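Eltero to Flavthorpe for a fee, are we buying this?

touchline_terry
Third site this week saying Flavthorpe have agreed terms for Eltero, and the third one with no source. He played 44 games last season and scored in a handful of them. I'm supposed to get excited because he had one good month in November? Someone tell me what I'm missing.

northbank44
You're missing that he was playing out wide for most of it. Put him through the middle and he's a different player.

touchline_terry
People said that about Colteo. We put him through the middle and he was the same player, only closer to the goal when he missed.

saltandvinegar
Colteo had a bad knee and a manager who hated him. Not a fair comparison at all.

old_goalpost
I keep every program and every squad list, so I went back to my notes on the last five forwards Flavthorpe signed in the summer. Two of them started more than 30 league games in their first season. The other three were out on loan by spring. Every one of them was "close to done" for weeks before it happened, and every one was supposed to be better in a different position.

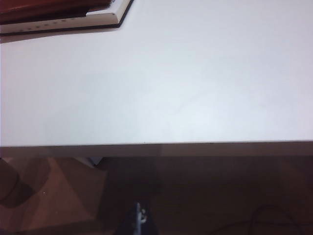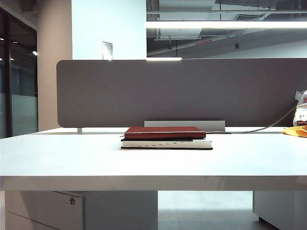
So forgive me if I don't clear space on the shelf for this one yet. The bigger question is where he plays. D'Amico is under contract, he's fit, and he was our best player from Christmas on. You don't sit him down for a guy who needs the whole team rearranged before he's any use.

northbank44
Nobody is dropping D'Amico. They play together. D'Amico drops off, Eltero runs in behind. It's not complicated.

old_goalpost
It was not complicated with Colteo either. I have read that same sentence on this board before, probably from you.

northbank44
Might have been. I still think it would have worked with a proper left back.

gravyboat
Can I ask where the "agreed terms" part comes from? I clicked through and the article quotes another article, which quotes a guy on social media with 227 followers. His last big scoop was that we were moving to a new stadium.

touchline_terry
Ha. Are we moving?

gravyboat
Still waiting on the 800 extra away seats he promised too.

saltandvinegar
You lot would moan if we signed the best striker on the planet. Eltero is quick, he works hard, and he wants to come. When was the last time we had all three?

touchline_terry
How do you know he wants to come? Did he call you?

saltandvinegar
He liked a post with our badge in it.

old_goalpost
I like posts with all sorts of badges in them.

quietcorner
Long time reader, don't post much. I watched him twice last season and came away with two opinions. First game he looked lost, kept running into the fullback. Second game he pressed like mad and set up the winner — though the keeper had a shocker on it. I'd take him on loan. I wouldn't pay a big fee and I'd want to see the medical.

northbank44
Loan with an option is fair. I could live with that.

touchline_terry
Loan, fine. Four year deal, no chance. And I'd still spend the money on a center half first, we gave away goals from corners all year and not one of these rumors is about a defender.

saltandvinegar
Defenders don't sell shirts.

gravyboat
Neither did Colteo. They had his in the bargain bin by Easter, I got one for my dog.

quietcorner
Does anyone know if the friendly is still a 3 pm kickoff? The club site has two different times on it.

old_goalpost
Ticket says 3. I'd go by the ticket.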